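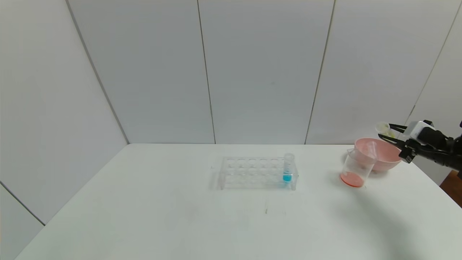 The arm at work on the color-mixing bench, Undville shared workshop

If you stopped by the back half of the shop on Saturday and wondered why I was muttering at a pink bowl, this is my project update for the newsletter (overdue, sorry, I know it was supposed to be in the last one).

The short version for new members: I've been building a little bench where a robot arm does kitchen-table chemistry. Colored water, mostly. It picks up a small cup or bottle, tips it over something, puts it back. I started it in my garage and moved it to the workshop when the garage got too cold in December, and it has been taking over more and more of our space ever since. Thank you all for walking around it!

The biggest change this month is the walls. I put up white panels behind the table and angled the side ones in, and wow, what a difference. Before that the arm's software kept getting confused by whatever was on the shelves back there, and every time somebody moved a paint can I had to start over with my settings. The panels took me 5 evenings, mainly because I cut the first set wrong. There are still seams showing and I've decided I can live with them. If anyone has a neat way to close a corner where two panels meet at an angle, please come find me. I tried tape and it looked terrible.

Clear plastic is still my enemy. The test tube rack is clear, the tubes are clear, the beaker is clear, and on a white table under white light the whole lot just about disappears. I thought about swapping in a nice bright rack and calling it a day, but half the fun is getting this to work with ordinary lab stuff. So for now I'm relying on the colored liquid to help. Turquoise is great. Red and orange are great. Yellow is a pain, and I've been adding way more food coloring to it than I'd like to admit (my fingertips can confirm). 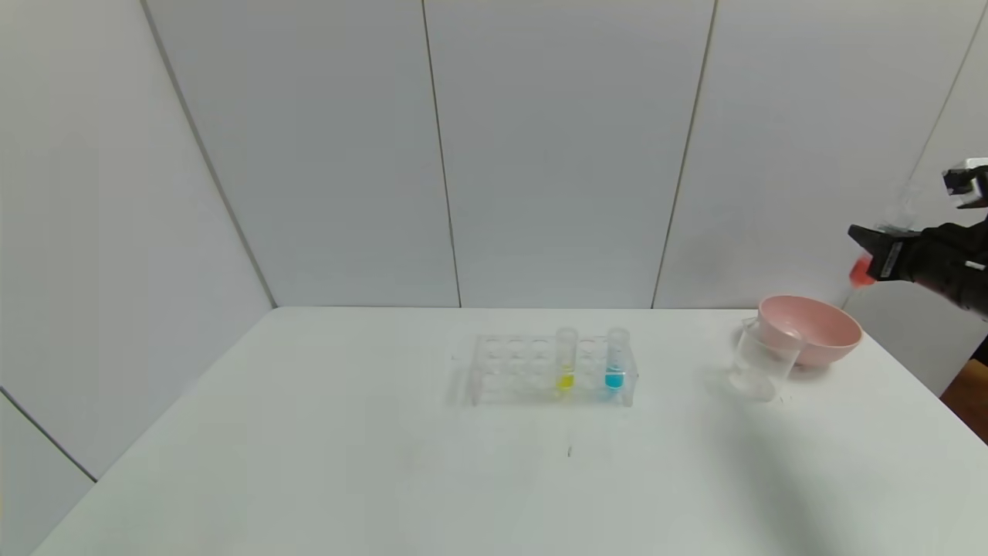

Pouring is the part I get asked about most, so let me say where that stands. Picking things up is pretty reliable these days. Tilting is harder. Go too slowly and the liquid dribbles down the outside of the bottle, go too fast and you're mopping. I've logged 174 pours so far in a spreadsheet I named Mimasura, after a game I played as a kid, and nearly 16 of the last batch went somewhere other than where I wanted. That's a lot better than the batch before, believe me. I went through a whole roll of paper towels on that one and I owe the shop a new roll.

The control code has a name now too. It's called Bredeo, and it is held together with hope and a lot of comments that say "fix this later." I'm happy to share it with anybody who wants to poke around.

Next up is teaching it to work with the tubes in the rack, which means much smaller targets and a lot more cursing. I'd also like to pad the gripper fingers with something grippy. I ordered 2 kinds of rubber sheet from Kahraman and I'll leave the scraps in the free bin — help yourselves.

One favor: please don't lean on the white table, even a little. If it shifts, I have to line everything up again. And if you borrow the funnel, put it back by the bowl!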